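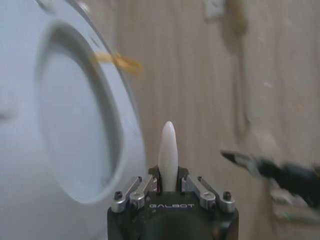 Good morning, and thank you for making room on the agenda for the washrooms. My subject is the handover standard for guest bathrooms at Arkenholm, and in particular the condition in which a finished bathroom is passed from the fitting crew to housekeeping. The fitting crew regards a room as complete when everything is installed and working. Housekeeping regards it as complete when a guest could walk in. Between those two points there are small items left over from installation, such as the yellowish strip at the rim of the toilet on screen, bright against the white. It is a minor item, and it is the kind of item that generates a callback.

(Pause. Ask how many in the room have signed a handover sheet in the last month.)

**Background**

Arkenholm has 877 guest bathrooms across two wings. Before the present standard was adopted, each wing used its own sheet. The east wing sheet ran to four pages and was seldom filled in past the second. The west wing sheet was a single page with one line for "toilet, general." Neither sheet mentioned ties, films, stickers or tags.

When Wing-yan Ng reviewed the sheets in July, she recorded 2216 open remarks. The greater part concerned items that could have been removed by hand in under a minute. A smaller part concerned sealant and drainage, and those remain with the contractor, Dudek. I will not cover them today.

(If asked about Dudek: the drainage remarks are being handled separately. Refer the questioner to Wing-yan.)

**The toilet seat**

We begin with the seat. Inspectors are asked to look at it from above and from the side, with the overhead lights on. The ring should be checked on both faces. The bumpers should all be present, firmly seated and of the same height; a missing bumper lets the seat rock, and guests do report it. Any tie, band or tag on the ring is to be taken off before the sheet is signed. 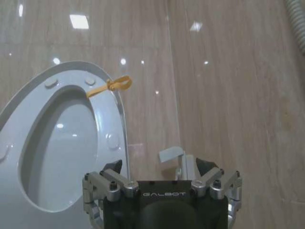 Removal should be done with the flat cutters issued in the Fandirmont kit. Please do not use a blade. We replaced a number of seats in the first phase on account of scratches along the inner edge, and in each instance a pocket knife had been used. The correct method is as follows:

1. Lift the loop clear of the seat with two fingers.
2. Cut at the loop, on the side away from the ring.
3. Draw the strap out slowly and put it in the waste pouch.
4. Wipe the surface with a damp cloth and check for marks.

Cut pieces must not be allowed to fall into the bowl. If one does, it is to be retrieved by hand, with gloves, and never flushed.

(Allow time here. The Clukport team asked for this section to be read slowly, as they will be adopting the same method.)

**The wall behind**

The walls deserve a separate word. Large glossy tiles with a wood-grain pattern are attractive and they are forgiving of dust, but they reflect every light in the room. An inspector standing directly in front of the toilet will see mainly reflections. We therefore ask that the wall be viewed from two positions, once from the doorway and once from beside the shower. Adhesive residue and grout haze tend to show from one of these and disappear from the other.

The seams should be followed from top to bottom with the eye and then with a fingertip. Remarks on the wall should name the panel by its place in the row, counted from the door. "Tile marked" is not sufficient, and the office will return any sheet that says it.

**The shower enclosure**

Glass is the last item on the sheet. It was moved to the end after the trial period, when we found that inspectors who began with the glass were cleaning it twice.

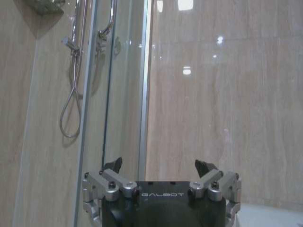 *Bathroom wall and glass shower enclosure.*

Clear glass is difficult to inspect for the simple reason that one looks through it. The metal framing is a useful guide. Start at a corner of the framing, bring the eye to the glass beside it, and work across in strips. Protective film is most often left in the corners, where it has been trimmed short and pressed under the metal. Film should be peeled at a low angle. Where it tears, stop and enter a remark.

Door movement, where a door is fitted, is tested by opening and closing it fully three times. The bottom seal is checked last.

**Responsibilities**

Bongani Van der Merwe has agreed to serve as the single point of contact for both wings. Completed sheets go to him on the day of inspection. The fitting crew signs first and housekeeping second, and a room with only one signature is to be treated as open.

Rooms with open remarks are to be revisited within 2 working days. If a remark stays open beyond that, Bongani will decide whether the room is held back from booking.

(Hand out the revised sheet, dated 2026-04-29. Earlier copies should be collected at the door.)

**Points for discussion**

- Whether spare bumpers should be kept on each floor or in the central store.
- Whether the Clukport sheet should carry the same numbering as ours.
- Storage and replacement of flat cutters.

I would ask that questions on staffing be held for the afternoon session. I am glad to take questions on the sheet itself now.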